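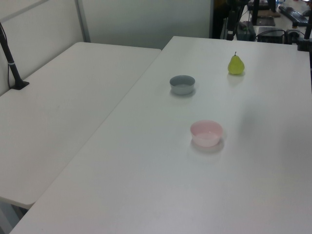 Imtiaz Ekanayake has worked in kitchens and packing rooms for most of his adult life, and he'll tell you straight away that the hardest thing he has ever tried to teach anybody is how to pick up a pear. He now spends his mornings at Herath, a fruit and meal-box packer with a permanent staff small enough that everyone knows how everyone else takes their tea, and his job title has the word "trainer" in it. The trainee is a robot. Most days the lesson needs nothing fancier than a white table, a pear and a couple of small bowls, one gray and one pink, and the question of the day is what should go into what. "I put the pear standing up because that's the mean version," he says, laughing. "Lying down it's a different fruit altogether. Standing up, you bump it and off it goes."

I'd gone out to Herath expecting to talk about software, and we did get to that eventually, but what I mostly heard about was fruit. Ekanayake can talk about fruit for a very long time and I'd happily have let him. Pears bruise from the inside, he explained, so you can do the damage at seven in the morning and not see it until the box is in somebody's kitchen. An apple forgives you. A mandarin depends on the week. On the old line, new packers were given apples for their first month and only moved over to pears when one of the older hands said so, and he has kept that order for the machine.

"It did 408 apples before I let it touch a pear," he says. "That was our rule for people, near enough, so why would I change it?"

The project started in January, when the company brought in a system called Clernik to take over the overnight portioning. Four people used to work that shift. I asked what had happened to them, as I suppose anybody would, and Ekanayake pointed at himself.

"I'm one. Shoaib is two. The other two went to days, in dispatch, and one of them has started sleeping properly for the first time since his kids were born. He's a changed man. He sings."

Shoaib Dhanial came over at that point to correct him about the singing (it's humming, apparently) and stayed for the rest of the conversation. He looks after what the crew call the practice sessions, which means setting out the objects, running an attempt, writing down what went wrong and setting them out again. A good morning is 200 attempts. He was wary of it at first, and he doesn't mind saying so.

"I thought I'd be a babysitter for a machine until it could do my job, and then goodbye. I said that in the meeting, with the manager there. I'm glad I said it, because after that we got it in writing that nobody from the night crew would be let go over this. If I'd kept quiet I don't know that we would have."

The manager in question, Ashraful Ranasinghe, remembers the meeting well. He told me the written commitment runs for two years, and that he would have liked it to be longer. "Shoaib asked the thing everyone was thinking," he said. "I had slides. We never got to the slides."

What surprised me was how much the practice table has changed the way people talk about their own work. Packers with years behind them had never had to say what their hands were doing, and now somebody asks them every day. How hard do you hold it? Where do your fingers go? Do you look at the stem first, or the shoulder? Dhanial has been carrying a notebook up and down the line, collecting the answers, and the answers don't match. Hüsnü Yüksel, the longest-serving packer in the building, lifts a pear from underneath with three fingers and will not be moved on it. Ekanayake goes in from the side.

"We had a proper argument about it," Yüksel told me over lunch, with great pleasure. "All these years next to each other and I never knew he did it wrong!"

The bowls have their own following. Stacking, nesting, filling and moving a bowl without tipping it are all part of making up a meal box, and a light one slides away if you come at it too low. Yüksel was asked to come in and show how she steadies one with the side of her hand, and she did it so quickly that they had to ask her to do it again, and then again, slower each time, until she was going at a pace she described as "like a person underwater". She loved it. She's now down for two mornings a week at the table, on the trainer's rate, and is campaigning for a better chair.

It isn't all rosy. The system still has bad nights, and when it stops somebody has to drive in, and the on-call roster is the subject everybody got heated about when I raised it. Dhanial thinks the call-out pay is too low. Ranasinghe says it's under review. There's also the matter of the company's second site, at Istby, where the night crew is bigger and 700 boxes go out before sunrise, and where people have been told only that a decision is coming. Yüksel has a cousin there and rings her most evenings with the news.

"I tell her, ask for it in writing," she says. "And ask to be the one who teaches it. You'll be good at it, you've been telling me what to do since we were six."

Before I left I asked Ekanayake whether he missed the night shift. He thought about that for longer than I expected. He misses the radio, he said, and the drive home with no other cars on the road, and the toast at four in the morning – there was a particular toaster. He doesn't miss his back hurting. Then he looked at the clock and said he had to get going, as they were trying plums after the break and he still hadn't decided which bowl.

Contact the Girnitz newsletter | © Girnitz, all rights reserved | Back to top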